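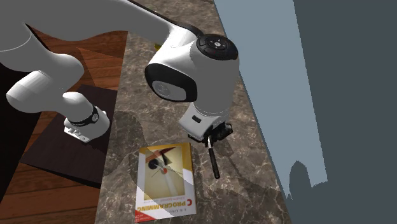 Drummers always get asked who they play with and hardly ever how they learned, a reader from Birkitness wrote to us after the last edition, and we have thought about that letter a good deal while putting Chapter 5 together.

So let us begin with the learning — with the kitchens and garages and back bedrooms where most players first tap out a beat, long before anyone hands them a proper pair of sticks or asks them to join a band.

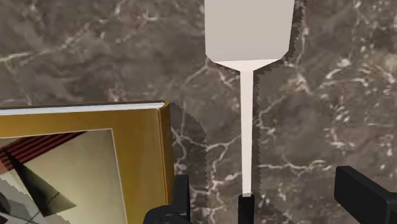 Most of them start slowly, at 62 beats a minute or so, and it can take a whole summer before 124 feels comfortable, which is perfectly all right!

We use cookies to remember your reading preferences. Accept | Manage settings 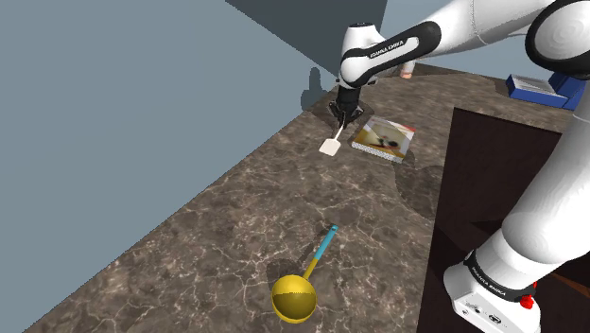
In this chapter you will meet 3 simple patterns, and you won't need a drum kit for any of them. Sit somewhere you like and keep your shoulders loose. A spatula with a thin handle and a flat, square blade will do nicely as a first stick, and a closed book makes a kind, quiet drum — your neighbors will thank you on a Sunday. Count out loud as you play the first pattern, even if you feel a little silly.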